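Thread: what we learned from training one two-arm policy on short, messy demos instead of long, clean ones. Paper draft goes out 19th May, so I am putting the main points here first. 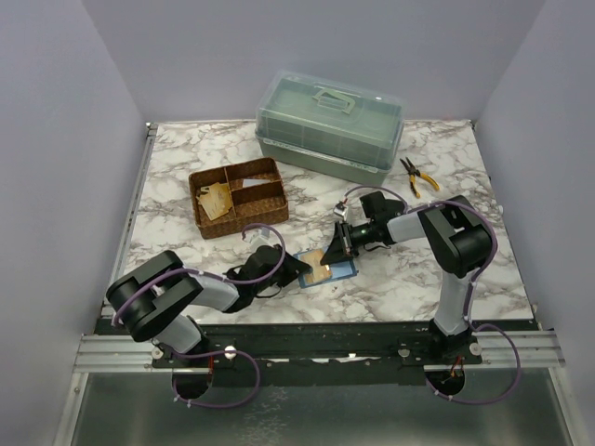 Our two-arm cell. Both grippers closing in on the flat piece in the blue tray.

1/ The project is called Amoler. The question was simple: if you have a fixed budget of operator time, do you spend it on full task runs from start to finish, or on short clips that begin partway through?

2/ Most of our older data was full runs. Every run starts from a tidy table and ends with the part sorted. The policy gets very good at the first few seconds and stays weak in the middle, where the two arms have to share a small space.

3/ The middle is the hard part for two arms. With both grippers over one small tray, a small error by either one blocks the other. Single-arm results did not carry over for us here.

4/ So we collected 1163 short clips. Each one starts from a state where the old policy had stalled or dropped something. The operator takes over, fixes it, and stops. No reset to a clean table in between.

5/ We kept the model the same. Same network, same cameras, same training schedule as the Drerkance baseline. The only change was the data mix. I wanted to rule out the usual "you also made the model bigger" reply.

6/ Testing was 300 trials per policy on the same sorting task, flat cardboard pieces from tray to basket. Objects at the back of the table were moved between trials so the background would not stay fixed.

7/ Result: the policy trained on the short clips finished more trials than the full-run one, and most of the gain came from the handover step. Picking up the piece the first time was no better. Slightly worse, in fact.

8/ That drop makes sense to me. Short clips rarely show the start of the task. Mixing 2 parts full runs with 5 parts short clips got the first pick back and kept most of the handover gain. That mix is what we report as the main result.

9/ What did not work: cutting the old full runs into pieces and calling them short clips. Same length, same format, no gain. The clips need to start from the policy's own mistakes – a clean run cut in half has none of those.

10/ Limits. One cell, one task family, light and flat objects. We have not tried anything soft or heavy. Cable drag on the arms also changes a bit with pose and we did not model it.

11/ Next is the same test on the second cell at Stinuletti, which has different lighting and a different tray. If the ratio holds there I will trust it more. Plan is to have that done in July.

12/ Code for picking the restart states will go up with the paper, under the Matei tools. The clips will follow once the labels are checked.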